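Muvell Gel-Look Polish, the six-bottle set: my review after a month

I've been painting my own nails since middle school and I'm picky, so believe me when I say I'm really happy with this one! I ordered the Muvell set in June after my old Brevcombe bottles went gloopy, and I've worn it nearly every day since.

What I love

The brush. It's wide and a little rounded, so I get each nail done in three strokes with hardly any cleanup (my right hand still looks a bit wobbly, but that's me). Two coats cover fully. I did a fresh set on a Friday night and had no chips until the middle of the next week, and that's with dishes and gardening.

Drying time

The label says 11 minutes. I'd give it 30 before you go digging for keys in a bag. Still much quicker than the Brevcombe!

Storage

The bottles have a small footprint, so they don't hog the table. I've been keeping polish in a clear acrylic organizer, and being able to see every shade means I use more of them.
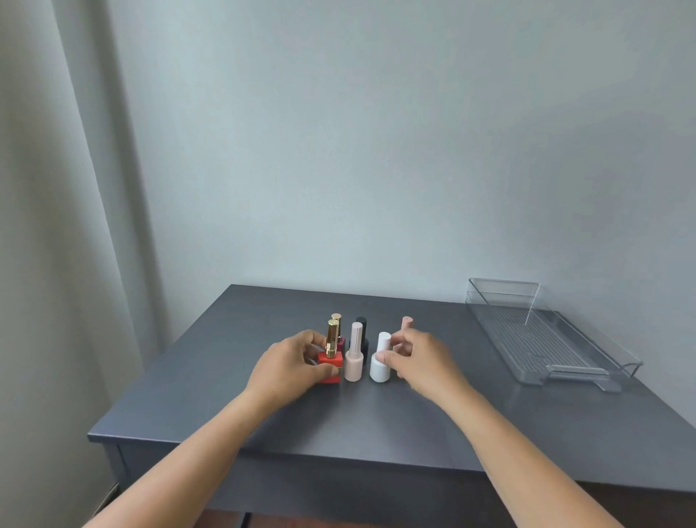

What could be better

The caps get sticky if you don't wipe the necks, and the top coat is sold separately. I use the Akande one and they get along fine.

Would I buy it again? Yes, and I've already got my eye on the fall shades.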